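Do "color catcher" sheets really keep red from bleeding onto white trim?

Posted in Laundry & Clothing Care

rookfield_mom

My son's team shirts are red with white sleeves and a white collar with red stripes on it. League handed them out in November and told us cold wash, hang dry, good luck. The last set went pink at the collar inside a month. Now the other parents swear by those dye-trapping sheets, and one of them is selling boxes of a brand called Clendell out of her trunk. The box says it is good for 1,000 washes "across the range", whatever that means. I'm not convinced a piece of treated paper does anything except come out pink and make you feel better. Has anybody tested this, or is it all "works for me"?

5 replies hidden - showing best 3

Wanda Marchetti

I did test it, sort of. Two matching red and white jerseys, same washer, same cold cycle, one load with a sheet and one without. Both sheet and no sheet came out with white collars. So either the sheet works or the shirts were never going to bleed, and I can't tell you which. A pink sheet proves there was loose dye in the water. It does not prove the dye was headed for your collar.

What did make a difference at my house was getting the shirt out of the machine the minute it stopped. The one time I left a load sitting from bedtime to breakfast, the red body was lying against the white sleeve and left a pink patch the shape of the fold. No sheet was going to stop that.

dale_in_the_basement

just use Pettigrew powder, never had a problem, 63 loads and counting

grumpyhem

With respect to Dale, 63 loads of what? If it was jeans it tells us nothing.

Before you buy anything, wet a white rag, press it on the red part near an inside seam and hold it there a minute. If the rag stays white, save your money. If it turns pink, wash the shirt alone in cold water until it stops. I would skip the vinegar and salt soak. People have passed that one around forever, and it won't set the dye in a modern team shirt, which is most likely polyester anyway. Check the tag.

Drying matters too. Pull it out straight as soon as you can, get the twists out of the body and keep the white parts from sitting under wet red fabric.

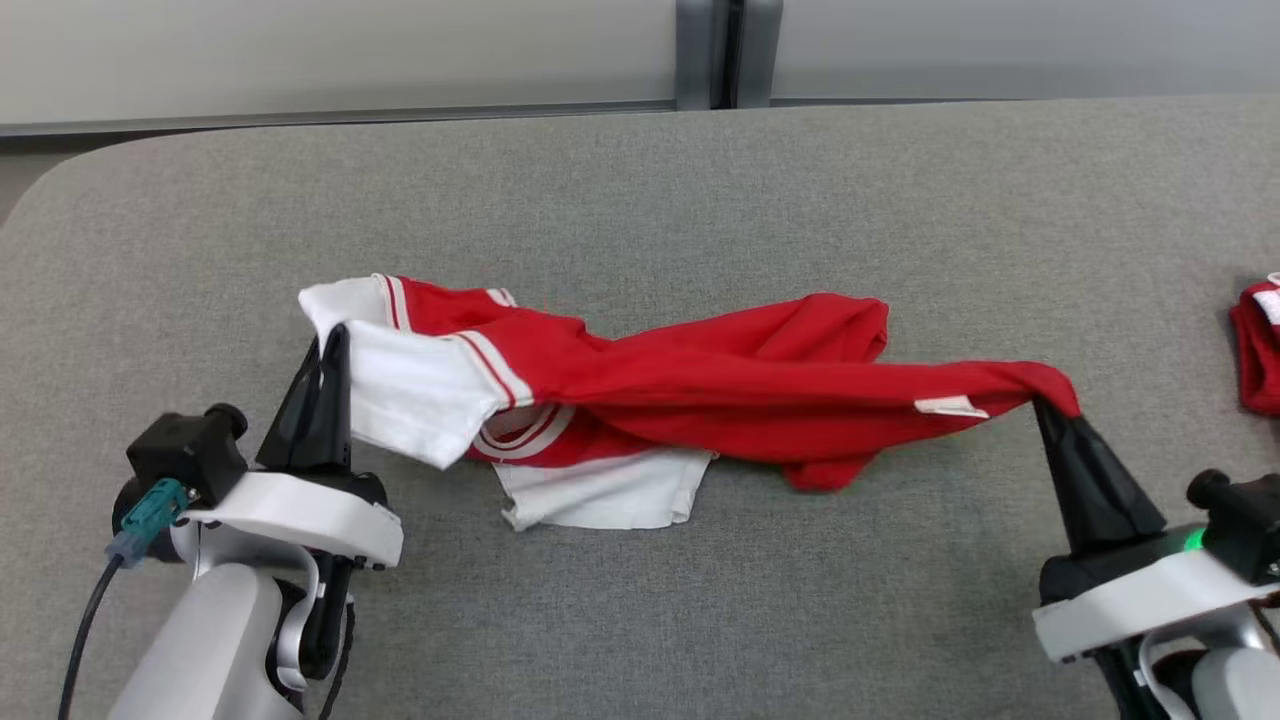 Can I use chlorine bleach on the collar if it has already turned pink?

Keep chlorine bleach off it, because it can take the color out of the red stripes and yellow some synthetics. Try an oxygen bleach soak in cool water first, and only if the care tag allows it. Don't put the shirt in the dryer until the pink is gone - heat makes it much harder to shift.

rookfield_mom

Thanks, did the rag thing Saturday. Faint pink on the rag, so it gets washed alone for now. Not buying the trunk sheets. Wanda, did you ever try yours on something you knew would bleed?

Wanda Marchetti

No, and I should have. I have an old red towel that would do it.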